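Section 4. Running the bowl-stacking demonstration on an open day

4.1 Before visitors arrive
1. Cover the table with newspaper. Glossy cloths slide under the bowls.
2. Set out the tableware and check both hand-held grippers for free travel.
3. Keep visitors 60 cm back from the table edge.

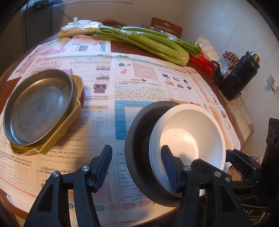
Note: Leave groceries and other household items where they are. The Luvholm visit asks for a table in daily use.

4.2 Handling the bowls
4. Bring the fingers to the rim with the pads open, then close slowly until both pads bear on the bowl.
5. Tilt the bowl only as far as the wider one requires.

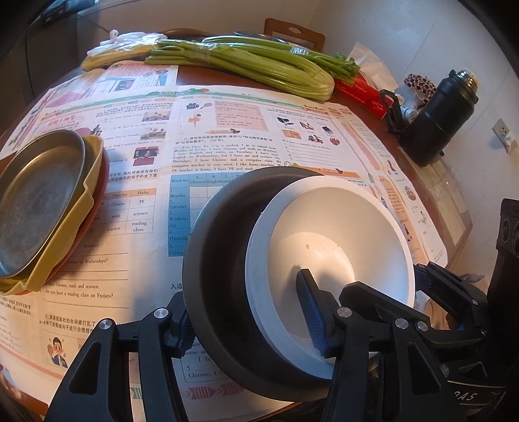

Fig. 4-2. White bowl tilted inside the larger dark bowl.

Caution: Do not squeeze the trigger fully on thin-walled bowls. Asska pads grip well before the end stop.

6. Release, withdraw upwards and pause for 4 seconds before the next move — visitors need time to see the result.

4.3 Between runs
7. Hold the pads open and clear of the stack while answering questions. A run with questions takes almost 30 minutes.
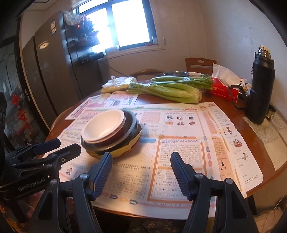
Fig. 4-3. Pads open above the paper, nested stack to the left.

8. Enter the run on sheet 51 and pass it to Shanthi Paul at the Azar desk.

Revised 14 May 2021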